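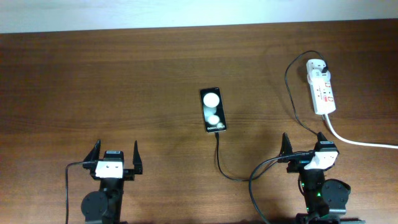

Issue 31

Routing cables on a two-arm bench build

12 October 2021, by Jinfeng Dai
7 min read

Most of the faults on our Perar build came down to cable. The arms are fine on their own, but put a phone on charge between them and there's a lead lying right where a wrist wants to go. Sort this out before you record any moves.

1. Keep the power strip at the back of the table, to one side, and run its cord off that side.

2. Move each arm by hand through its full reach with the power off. Leave enough slack at the wrist for a full turn, up to 38 cm on ours. Too little and the plug works loose. 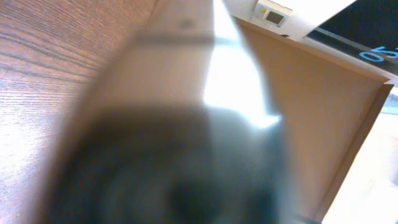
Tie the slack to the arm below the wrist joint and leave the wrist itself free. Hook and loop ties are easier than zip ties, as you'll be redoing them.

3. Fit the grippers and check that both fingers open and close without touching a cable. We use black fingers with a honeycomb pattern for phones. Set the grip force low and raise it a little at a time until the phone stays put when you tug it.

4. Charge the phone fully, then unplug it before the first lift. Grip it by the lower edges so the top of the screen stays clear. Hold it upright for 2 minutes and watch for creep.

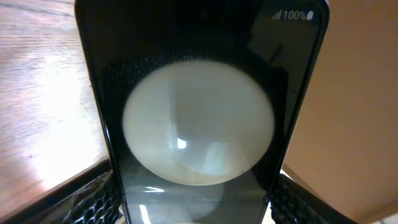 5. Save the grip setting under the phone's name, then repeat with the other arm. Don't copy the number across. Our two differ by a fair bit.

Recent
Wiring a Canpolat stop button
Terkier servo horns, which ones fit
Clusitness workshop hours from May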